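Stondeo Reusable Food Container Program
Equipment and Supply Catalog, Dining Services

Item overview

The Stondeo container program supplies college dining halls, hospital cafeterias and corporate kitchens with reusable take-out containers in place of single-use packaging. The containers are purchased outright by the institution and remain its property. Kinness, the distributor for this catalog, provides the containers, replacement parts, storage crates and staff training materials under a single supply agreement.

The program is suited to sites that already operate a commercial dishwasher and have a staffed return point. Sites without a staffed return point should speak with their account representative before placing an order, as return rates at unattended drop-off stations vary widely.
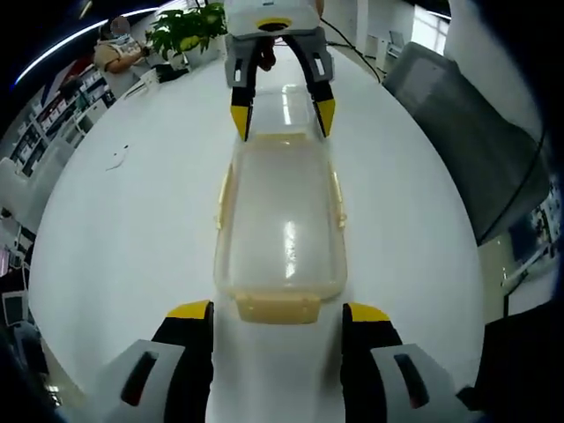
Each starter order includes 167 containers, packed in crates for delivery to a loading dock or kitchen entrance. The starter quantity is intended for a dining location that serves one take-out meal period per day. Locations that serve both lunch and dinner for take-out are advised to order two starter quantities, so that one set may be washed and dried while the other is in circulation.

Ordering and delivery

Orders are accepted from institutional customers only. A purchase order number is required. Standard delivery is made within 20 business days of confirmation. Orders received in November are subject to a longer delivery period on account of year-end inventory, and customers planning a January opening should place their orders before that month.

Deliveries must be inspected on receipt. Shortages and transit damage should be noted on the delivery slip and reported to Kinness in writing within 10 business days. Claims submitted after this period cannot be considered.

Washing and drying

Containers and lids should be washed separately. Open all lids fully and remove food residue before loading. Place containers upside down in the rack and do not stack them. Lids should stand on edge, with space between them for water to drain.

Drying is the step that most often causes difficulty. Plastic holds less heat than china and does not dry as quickly at the end of a wash cycle. Items should be left on open racks until fully dry before they are nested. Towel drying is not recommended, and local health codes may prohibit it.

Do not use steel wool, abrasive pads or bleach-based soaking solutions. Tomato sauces and curry may leave a stain over time. Staining does not in itself require a container to be withdrawn from service.

Inspection and withdrawal from service

Staff should check containers as they are unloaded from the dishwasher. A container or lid should be withdrawn if it shows any of the following:

Cracks, chips or deep knife marks on a surface that touches food
Warping that prevents the lid from closing evenly
A broken or missing closure
An odor that remains after a second wash

Withdrawn items may be returned to Kinness in any crate marked for recycling. Freight for recycling returns is paid by the customer unless the supply agreement states otherwise.

Customer experience

The Jarman campus dining office adopted the program in its main hall and has since extended it to two smaller cafés. "Our first concern was space," said Homa Ansari, director of residential dining. "We had to give up a section of the dry store to make room for clean containers. Once the shelving was in place, the daily routine settled down within a few weeks."

The office charges a deposit of 3 dollars per container, refunded at the return counter. Around a tenth of the containers were not returned during the first academic year, and replacements were ordered during the summer closure.
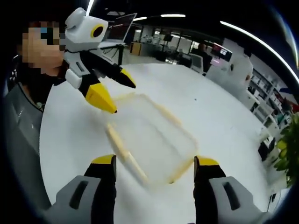 Replacement parts

Lids may be ordered separately from containers in full cases only. Please quote the product code printed on the original packing list, as lids from earlier production runs may not fit current containers. Mixed cases are not available.

Storage crates and crate labels are listed under Midiso shelving and storage in the general catalog. Customers who use shelving from another supplier should confirm the clear height between shelves before ordering crates.

Training materials

A printed wall guide for the dish room and a short reference booklet for cashiers are supplied with each starter order. Both were prepared by Lowri Pugh of the Kinness training department. Additional copies are available on request in English and Spanish.

Contact

New accounts: Aled Gronow, Institutional Sales
Existing accounts and claims: Beca Kemeys, Customer Service

Page last revised Thursday, February 6, 2020. Specifications and terms are subject to change without notice.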